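Chapter 4
Gathering Examples

Start with the numbers. The Wekville set: 830 demonstrations, 52 thrown out before training. Most beginers throw out too many – anything with blur goes. Don't. A fast arm smears the wrist view, and the learner will meet that smear again at run time.

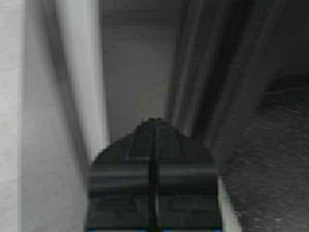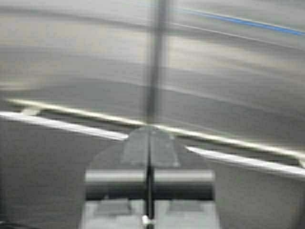 Wrist views, both with motion blur.

4.1 What to keep

Keep fast moves. Keep slow ones too. Log the joint positions with every frame – teh picture alone is not an example.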